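Chapter 5
Gathering Examples

What this chapter covers: choosing a task, running a session, what to keep, what to throw out. Skim Chapter 4 again if episodes and resets are still fuzzy.

5.1 Why the examples come first

A learning system copies what it is shown. Shown sloppy work, it does sloppy work, only faster. Most students want to get to the training part right away. Understandable. But a week spent on better examples usually beats a month spent on settings, and you will hear this from anyone who has done both.

By "example" we mean one full try at a task, start to finish, with everything recorded – joint positions, gripper opening, camera views, and the label saying how it ended. Some books say "demonstration" or "episode." We use all three, sorry. They mean the same thing here.

5.2 Picking the task

Start small. One object, one goal, one arm. The running task in this chapter is marker-to-cup: the arm picks up a marker from the table and puts it in a pen holder. Sounds easy. It has a grasp, a lift, a turn and a narrow target, so there is plenty to get wrong.

Write the task down in one sentence before anybody touches the arm. Then write down what counts as done. Marker in the cup, gripper open, arm clear. If two people on your team would score the same try differently, the sentence is not finished yet.

5.3 How many?

Depends. Our first Tiltel set had 114 examples and the arm learned to reach for the marker very nicely and then miss the cup. The second set, recorded in December, had 200. Better. The gain came mostly from where the marker started, not from the bigger number. In the first set nearly all of the starts were on the same side of the cup, and we didnt notice until the plots in Section 5.7.

So spread things out. Move the marker. Turn it. Move the cup also, but not on every try, or a beginner operator will get lost. Change one thing, record a batch, change the next.

5.4 A session, start to end

Sessions on the Arenura bench follow the same order every time:

Check the cameras. Wipe the table.
Set the marker and cup by the start sheet.
Home the arm. Start recording, then move – never the other way round.
Do the task at a steady pace. No pausing to think over the table.
Stop, label, reset.

Pausing is the big one. A person stops to line up the grasp, and the system learns to stop too. If you have to think, think before you hit record.

Figure 5.1 shows the bench with the marker in the gripper. Look at how low the tip is. At this height a small error in the down direction means pushing on the table, so operators should slow down here and speed up again once clear.

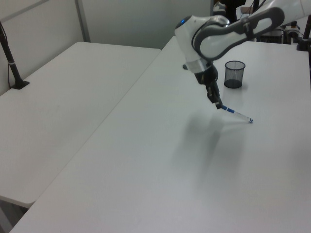
Figure 5.1 Marker-to-cup task. The gripper holds the marker close to the table; the wire mesh pen holder stands to the right.

5.5 Failed tries

Keep them. Label them, put them in there own folder, and do not mix them with the good ones by accident. A dropped marker is useful later, when we get to recovery in Chapter 8. A try where the recording started late is not useful for anything and can go.

Before you go on: write a one-sentence task and a start sheet for your own bench. Swap with another team and let them run 2 tries from your sheet alone. Fix whatever they had to ask you about.

© Khasawneh, Wunura Press. All rights reserved. Contact | Back to top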